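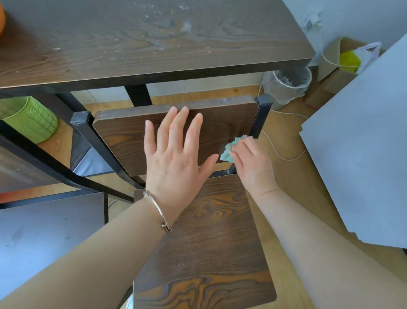 Figure 3. Wiping a chair backrest with a cloth, one hand flat against the board. Dust and whitish smudges are still present on the tabletop behind.

Household Studies > Cleaning and Care > Working papers

4.2 Chairs and other upright surfaces

Chairs were treated as a separate class from tables in the Ellcombe coding scheme. A tabletop is a single horizontal plane and stays where it is when pressed. A dining chair of the type in Figure 3 has a metal frame, a wooden seat and a wooden backrest, and the backrest stands upright between two posts. Wiping it puts a sideways load on a light object. In most of the sessions we coded, the person met this load with the free hand, and we refer to this as the bracing hand.

Three bracing positions were recorded: palm on the board, grip on a post, and hand on the seat. Figure 3 shows the first, with the left hand spread on the backrest and the right hand working the cloth at the lower right, near the post. The palm position was the most common of the three in the Berkeck homes. It has one cost, in that the area under the palm cannot be wiped until the hand moves. We therefore coded a backrest as complete only if the bracing hand had been lifted and the covered area wiped afterwards. Of the 303 backrests in the set, 250 met this rule.

The join between board and post was coded on its own. Dust gathers there and a flat cloth tends to pass over it. A crumpled cloth, held in the fist, gives a smaller and firmer contact patch and can be pushed into the corner; a folded cloth covers the open part of the board in fewer strokes. People changed from one to the other without comment, often several times on one chair. Hao's earlier scheme gives the cloth a single state for the whole task, and we found this too coarse for our purposes.

Wood grain was a source of disagreement between coders. On boards with strong swirls of orange and dark brown, as on the seat in Figure 3, light soiling is hard to tell from the pattern, whereas pale dust on a dark top is easy to see. Coders were told to mark soiling on figured wood only where it could be seen in two views — otherwise the field was left blank. Blank fields were not counted as clean.

The order of work also varied. Some households did the table first and let crumbs fall on to the seats, which were wiped last. Others began with the chairs, and in these cases the seat was often wiped a second time once the table was finished. The Jastell subset, with more than 2,000 strokes, contains both orders. We draw no conclusion as to which is quicker, as the first 100 strokes of each session were used for coder training and are left out of the timings.

Legs and lower rails were rarely reached. They are listed in the scheme but are not analysed further in this section.

Related items
Cloth folding and contact area in table wiping
Coding soiling on patterned surfaces: a short guide
Shelf contents and the order of tidying

Shared 14 times | 3 comments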